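Handling Practice Working Group
Minutes of the Regular Meeting
Wednesday, July 10, 2019
Lestard Building, Second Floor Meeting Room

Present: Busisiwe Mofokeng (Chair), Aníbal Serrano, Benvinda Figueiredo, Gopinath Namboodiri
Apologies: Tracey Holroyd
Minutes taken by: Benvinda Figueiredo

1. Opening and approval of previous minutes

The Chair opened the meeting at 9:30 a.m. The minutes of the June meeting were approved with one correction. Under item 4, "operator" should read "demonstrator" in both places. Mr. Serrano asked that the same word be used in all group documents from now on. Agreed.

2. Matters arising

Mr. Namboodiri reported that the Nikolaidis site has returned its signed copy of the interim rules. The Drillow site has not. The Chair will write to Drillow again before the end of the month.

The spare finger pads ordered in June have been received and placed in the parts cabinet. The log sheet for the cabinet has been moved to the inside of the door.

3. Draft practice for hand-held gripper demonstrations, version 2

Mr. Serrano presented the draft. It applies to all sessions in which a person holds a gripper tool and performs a task so that the recording can later be used to train a robot arm. It does not cover sessions in which the arm itself is powered. Those remain under the cell safety rules, which are unchanged.

The group went through the draft section by section.

3.1 Grip on soft packaging. The draft states that soft tubes, pouches and bags are to be closed on slowly and held with no more force than is needed to lift them. Mr. Namboodiri considered the wording too loose, as two demonstrators could read it in very different ways. He proposed a test: the item is lifted, held still, and set down, and the grip is accepted if the item neither slips nor leaks. Mr. Serrano agreed to include the test but wished to keep the original sentence as an introduction. Accepted on that basis.
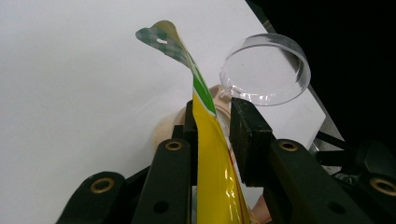 Ms. Figueiredo asked whether tubes should be held by the body or by the sealed end. Mr. Serrano replied that the draft leaves this to the task sheet. Both are acceptable for training purposes, provided the demonstrator does not change from one to the other within a single episode unless the sheet calls for it. The Chair asked that this be written into the section. Agreed.

3.2 Items behind the target. Mr. Namboodiri noted that demonstrators sometimes clear away neighboring items to make a grasp easier. The draft will state that the layout on the task sheet is to be left as set, and that an item touched by accident is to be left where it comes to rest until the episode has ended.

3.3 Condition of pads and fasteners. Pads are to be looked at before each session and replaced when the face is torn or has come away from its backing. Light wear is acceptable. Mr. Serrano had suggested a fixed limit of 400 episodes per pair of pads. Ms. Figueiredo pointed out that one pair in the log had reached 492 with no fault recorded, while another was changed on its second day. The fixed limit was withdrawn. The number of episodes will still be entered in the log.

Loose screws are to be reported and the tool set aside. Demonstrators are not to tighten linkage screws themselves during a session.

3.4 Rejected episodes. The draft allows a demonstrator to delete an episode in which the item was dropped. Ms. Holroyd had sent a written comment opposing this, and the Chair read it to the meeting. Ms. Holroyd's view is that a drop should be marked and kept, and that only the data reviewer should be able to remove it. Mr. Namboodiri supported the comment. Mr. Serrano was concerned about the added review time. After discussion, the group adopted Ms. Holroyd's position for a trial period, to be looked at again after the next two meetings.

3.5 Rest breaks. No change to the draft. The Chair asked that the break times be printed on the task sheet as well as in the practice document.

Decision: Version 2 is approved subject to the changes recorded above. It will replace the interim rules at all sites once circulated.

4. Training of new demonstrators

Ms. Figueiredo reported that 17 people have completed the introductory session at Stirnedau. Two asked for left-handed guidance, which the current handout does not contain. Mr. Serrano will add a page. The group agreed that no one may record alone until a trained demonstrator has watched a full practice session and signed the form.

5. Other business

Mr. Namboodiri asked that leaking or split packages be thrown away at the end of the day and not returned to the item shelf. Agreed without discussion.

6. Actions

Busisiwe Mofokeng: write to Drillow regarding the unsigned rules.
Aníbal Serrano: revise sections 3.1 to 3.4 and circulate; prepare left-handed page.
Gopinath Namboodiri: supply wording for the lift and hold test.
Benvinda Figueiredo: add break times to the task sheet; update the sign-off form.
Tracey Holroyd: propose marking codes for dropped items.

The meeting closed at 10:50 a.m. The date of the next meeting will be sent with the revised draft.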